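演讲备注：合用厨房怎么规划
2021年3月14日，Hondholm 住户活动室

**开场（不要超过两分钟）**

先问一句：在座有谁家里或单位里是几个人共用一个厨房的？等大家举手，再往下讲。

我叫 Zineb Lahlou，在 Nistier 做室内规划，平时接的多数是合租房和小型办公室的厨房。今天讲三块：干货怎么放，台面怎么选，油烟怎么排。冰箱和垃圾分类放到提问环节，不在正文里展开。

讲义在门口，一人一份。没拿到的会后找 Hamish Quinlan。

**一、干货和零食**

合用厨房最常见的矛盾出在干货上。冰箱里的东西大家多少会写名字，米、面、豆子、零食却经常随手一放，过两周就说不清是谁的、什么时候开的。

几条做法：

- 开过封的袋子要么扎紧，要么换进带盖的罐子。敞口的纸袋和布袋容易受潮，也招虫。
- 标签写两样：内容和开封日期。字要大，站着就能看清。
- 公用的和个人的分两层放。公用的放在最顺手的那一层。
- 膨化类、爆米花之类的东西受潮很快，一次少买一点。 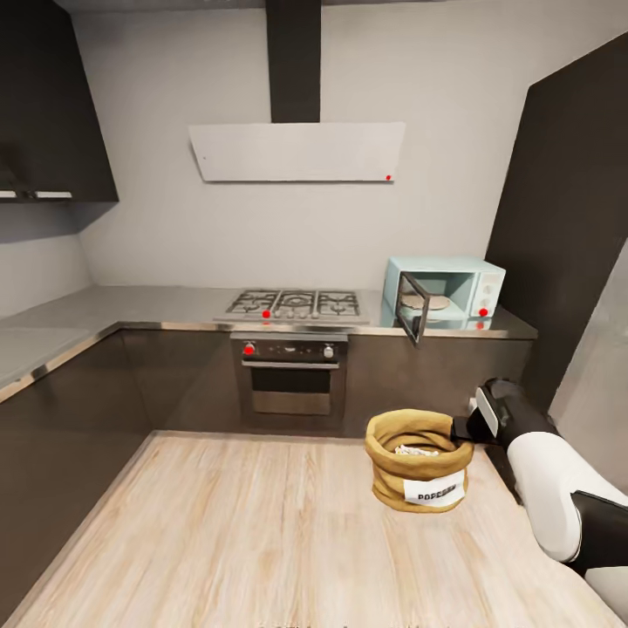
*木质台面上的一袋爆米花，标签印着“POPCORN”。*

（停一下，喝水。）

讲 Lahlou 工作室那次的例子：六个人共用一个厨房，柜子够用，但每个人都把东西堆在水池边。后来给每人分了一个抽屉，抽屉外面贴名字，堆放的情况少了很多。抽屉比吊柜好用，拉开就能看到最里面，矮个子也够得着。

如果有人问罐子买什么牌子，就说方形的比圆形的省地方，其他看预算。

**二、台面**

先讲尺寸。我们给 Hondholm 二层做的那一段，长195厘米，高80厘米。高度当时有争议，Halvard Hellström 个子高，嫌低，但常用的几位都偏矮，最后还是按低的做。个子高的人切菜时可以垫一块厚砧板。

然后讲材料，重点放在木头上，这是会前收到提问最多的一项。

- 木台面手感好，磕碰声小，划痕可以打磨。
- 怕积水。水池四周和龙头后面最容易发黑。
- 要上油。新台面头几个月勤一点，以后看颜色，发白发干就补。
- 浅色木料显脏，咖啡、姜黄、红酒都会留印，看到就擦。
- 拼缝处擦完要顺着纹理再抹干一遍，缝里存水，时间长了会鼓。

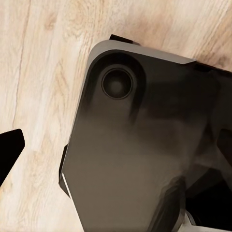
*浅色木面，能看到木纹和一道拼缝。*

不锈钢台面放在灶台那一侧比较合适，热锅直接放上去也不用担心烫坏。缺点是响，水渍明显。很多人问能不能两种混用，可以，Pronel 那个项目就是灶台一侧用不锈钢，备餐区用木头。两种材料的交接处要打胶，胶每年检查一次，开裂了就铲掉重打。

石材今天不细讲，讲义第7页有一张对照表，感兴趣的自己看。

（如果这时已经超时，跳过下面这一小段，直接讲油烟。）

备餐区的长度：一个人做饭，水池和灶台之间留出放下砧板和一个大盆的位置就行。两个人同时做，最好在别处再给一块台面，桌子也可以，不要让两个人挤在同一段。Mostafa Belhaj 家里用的是带轮子的小桌，不做饭时推到窗边，这个办法花钱最少。轮子要买带刹车的。

**三、油烟**

合用厨房的油烟机用得比一般家庭多，清洗往往没人排班。建议把滤网清洗写进值日表，和拖地放在同一栏。

安装的时候注意下面几点：

- 烟罩要盖住整个灶面，前沿尽量不要比灶台前排火眼缩进去太多。
- 安装高度按说明书来。装得太高吸不住，装得太低碰头，炒锅也不好颠。
- 烟管越短越好，弯头越少越好。
- 灶台旁边如果有高柜或者侧板，选能擦洗的面，颜色深一点没关系，接缝要少。 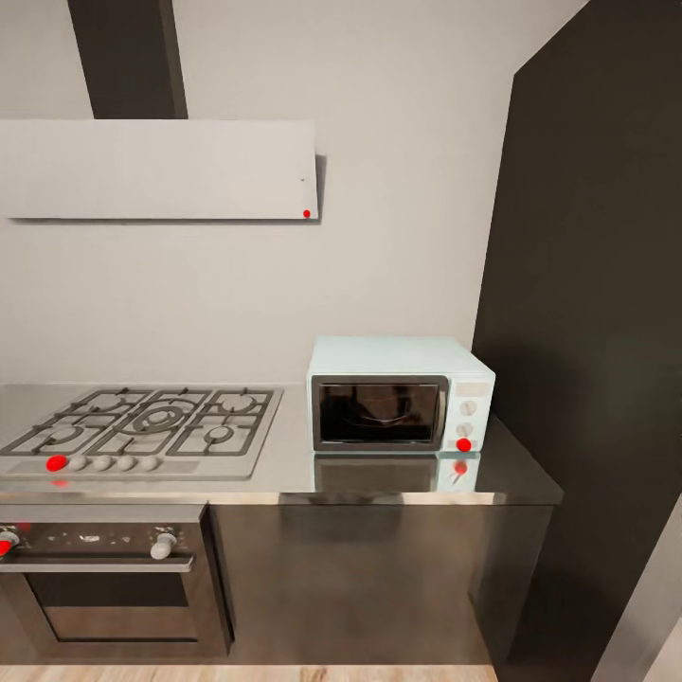

开机时间也讲一下。点火前先开，关火后再让它转几分钟，比炒到一半才想起来开强得多。冬天大家怕冷，常常把窗户关死，风机抽不动，烟就往走廊里跑。Hondholm 去年12月收到的几次投诉都是这个原因，后来在门下留了进风口，走廊里的味道轻了。

滤网用热水加洗涤剂泡，泡完用软刷顺着刷，别用钢丝球。晾干再装回去。

墙面用可擦洗的涂料，灶台后面那一块单独处理，贴砖或装板都行。白墙好看，但靠灶的一段要有人肯擦。

**提问环节**

可能会问到的：

- 改造要不要停用厨房？只换台面，一般停一天；动水管和烟管要另算。
- 房东不同意怎么办？先做不打孔的部分，抽屉分区、小桌、标签都不需要批准。
- 费用怎么分摊？这个我不给建议，Essam Tawfik 手里有住户之间签过的几种协议，可以找他要复印件。

最后提醒大家把椅子推回墙边，签到表交给 Hamish。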